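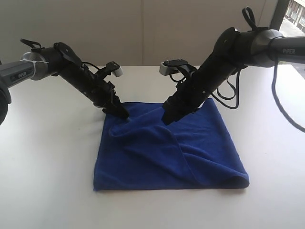
**Bench cell budgeting** is the business of working out what a small robot setup will cost before you buy any of it. I keep this article for the Lorno wiki, and I've done three of these budgets now (two of them badly), so it's written from where I sit. Fix whatever you like!

## What goes in the budget

The arms get all the attention, and they should be the first line on the sheet, but they're only the first line. For a two-arm cell I also list grippers, wrist cameras, a table, a computer, cabling, spare fingertips and the stuff you fold or sort. On our last Closter order the small parts came to $2,188, and I'd put down $500 for them. Kerttu Riihimäki still brings that up at lunch.

Cloth is cheap, so buy plenty of it and buy it all in one go. Different batches come in slightly different sizes, and then you're chasing that for a week. 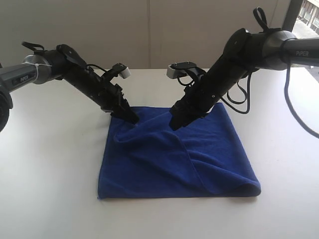
*Two PiPER arms with wrist cameras, both grippers on a blue microfiber towel.*

## Cables and mounts

I now set aside $300 for cable ties, straps, clips and longer leads, and I spend every cent. Measure your runs with the arms stretched all the way out, and then add slack (more than you think, the wrist moves a lot). Brackets for the cameras go on this line too. We get ours from Nieminen and they take 8 weeks in a bad month, so order them with the arms.

## One arm or two

Helmi Riihimäki argues for starting with one arm and adding the second after the first budget year. It's a fair plan for pick and place. For towels and shirts I'd hold out for two, even if it means waiting until the February round, because you'll want to hold one bit of fabric while you deal with another. See also the page on table sizes.

## Storage

Recordings from several cameras fill disks fast. Storero quotes by the shelf, and the quote leaves out the rails, so ask for those separately. Our sheet has a row for them now, just under the row for tape.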